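Site: Zidska Garment Rental and Alterations, ground floor and mezzanine
Inspection type: semiannual fire, electrical, and general workplace safety
Inspector: Regula Widmer
Accompanied by: Lertchai Petchrat
Started: 9:30 a.m., Wednesday

Ratings: **S** = satisfactory, **A** = action needed, **N** = not applicable at this site. Items rated A carry over to the action list at the end.

## 1. Exits and walkways

- [x] 1.1 Main exit unlocked during working hours. **S**
- [x] 1.2 Exit signs lit, including on battery test. **S**
- [ ] 1.3 Rear exit clear on both sides. **A**

 *Comment:* Two rolling racks were parked across the inside of the rear door. They were moved during the visit. The same finding appears in the previous report, and the floor marking requested at that time has not been painted.

- [x] 1.4 Walkways between racks at least 34 inches wide. **S**
- [x] 1.5 Stair treads to mezzanine secure; handrail firm. **S**

## 2. Fire protection

- [x] 2.1 Extinguishers mounted, tagged, and in date. **S**
- [ ] 2.2 Smoke detectors tested monthly, with written record. **A**

 *Comment:* The log has no entry for December. Staff stated that the test was carried out. A test with no entry is treated as not done for the purposes of this checklist.

- [ ] 2.3 Stock kept at least 18 inches below sprinkler heads. **A**

 *Comment:* Garment boxes on the top shelf of bay 11 were touching the pipe. The remaining bays comply.

- [x] 2.4 Lint and thread waste removed daily from under machines. **S**
- [x] 2.5 Delicate and sheer items handled on covered tables, away from heaters and open flame. **S**

 *Comment:* Tables are covered in dark teal cloth. Thin white tops with metal ring trim at the neckline are laid flat, one to a table. Covers are to be replaced when frayed.
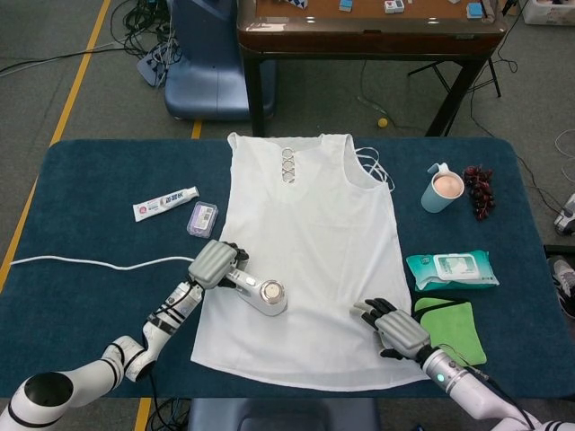

- [x] 2.6 No smoking or candles anywhere on the premises. **S**

## 3. Electrical

- [x] 3.1 Panel accessible, door closed, circuits labeled. **S**
- [ ] 3.2 No extension cords in permanent use. **A**

 *Comment:* One cord runs behind the Ziltent steam cabinet to the far wall. A fixed outlet is required. Until it is installed, the cabinet is to be unplugged at the end of each shift and the person doing so is to sign the closing sheet.

- [x] 3.3 Plugs and leads free of visible damage. **S**
- [x] 3.4 Irons returned to heatproof rests between uses. **S**
- [ ] 3.5 Ground-fault protection working at the sink outlets. **A**

 *Comment:* The left outlet did not trip when tested. It was taped off and taken out of service.

## 4. Chemicals and cleaning agents

- [x] 4.1 Spot removers stored in the closed metal cabinet. **S**
- [ ] 4.2 All bottles labeled with contents and hazard. **A**

 *Comment:* Three spray bottles on the sink shelf had no label. Contents were poured into the waste container and the bottles discarded.

- [x] 4.3 Safety data sheets available to staff without a password. **S**
- [x] 4.4 Gloves and eye protection in stock. **S**
- [ ] 4.5 Dry-cleaning machine on site. **N**

## 5. Work surfaces and posture

- [x] 5.1 Tables stable and free of sharp edges. **S**
- [x] 5.2 Pins and needles kept in lidded containers. **S**
- [ ] 5.3 Anti-fatigue mats flat and in good condition. **A**

 *Comment:* The mat by the pressing station curls at one corner and is a trip hazard.

- [x] 5.4 Loose straps, ties, and cords on garments kept clear of moving machine parts. **S**

 *Comment:* Thin shoulder straps are the usual concern with summer stock. Staff are to check them before a garment goes near a sewing head or a roller press. 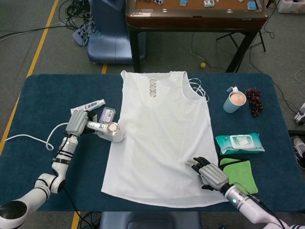
Yvonne Fothergill asked that the record show her disagreement with the rating at 5.3. In her view the mat was reported in good time, a replacement was ordered from Paisan, and the delay lies with the supplier. The inspector has noted the remark. The rating stands until the mat is replaced or removed.

## 6. Action list

| Item | Action | Responsible | Due |
|---|---|---|---|
| 1.3 | Paint keep-clear zone at rear exit | L. Petchrat | 30 days |
| 2.2 | Resume written detector log | Buppha Pongsiri | Immediately |
| 2.3 | Lower stock in bay 11 | Buppha Pongsiri | Immediately |
| 3.2 | Install fixed outlet, remove cord | Licensed electrician | 30 days |
| 3.5 | Replace left sink outlet | Licensed electrician | 30 days |
| 4.2 | Issue printed labels | L. Petchrat | Next delivery |
| 5.3 | Replace or remove mat | Y. Fothergill | Immediately |

Completed actions are to be reported in writing to the inspector, quoting file 281. Items 1.3 and 3.2 will be checked in person.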